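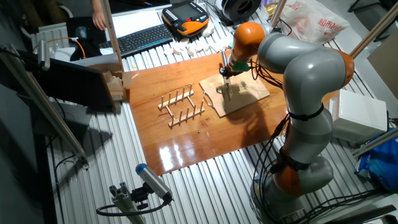 Our robotics club picked kitchen chores for the August challenge, and I couldn't be happier! Simin Shokri wanted laundry, but dishes won. The wooden rack with its upright pegs makes a great target for the arm – tight enough to keep all of us humble.
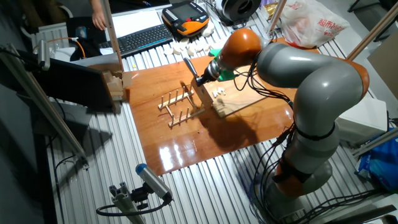
Darius Lepik has been rewriting the approach path, and our log is up to 331 runs. Come argue with him about wrist angles, he loves it.

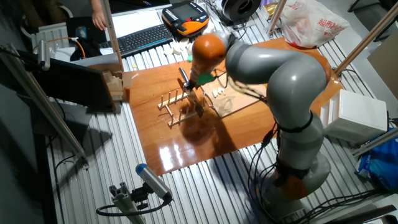 The arm over the dish rack

Cutlery is my corner of the project. 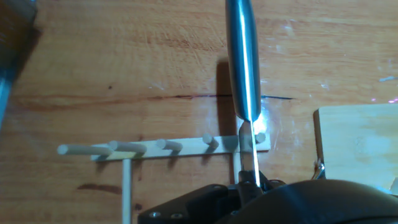
Join us at Tarcombe, 6 p.m.!

Club > Newsletter > Projects

Search this site

Contact Raquel Guerreiro | © Tarcombe Robotics Club | Back to top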